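Home | Ask | Browse | Parties & Hosting | Sign in

One can of soda, three kids - how do you split it fairly?

Konine
Friday is movie night at our place and I love it so much! The kids share one slim can of Pepsi, and every week somebody swears they got less. I pour by eye into plastic cups.
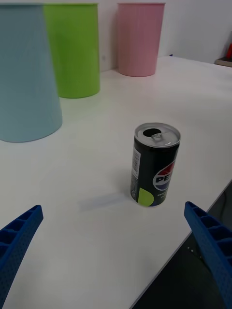
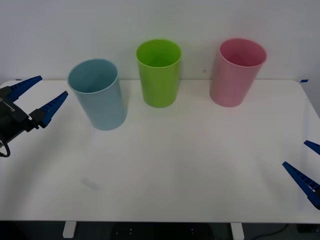

Would a measuring cup spoil the fun? I'd love a trick they can run themselves.

Okoro
Oh, we do this! One kid pours, and the pourer picks last. You'll get the most careful pouring ever - ours took nearly 2 minutes. Tilt the cups so the foam stays low.

Veltier
just buy more cans

Related
Getting soda out of a rug
Snacks for 13 kids
Do plastic cups hold smells?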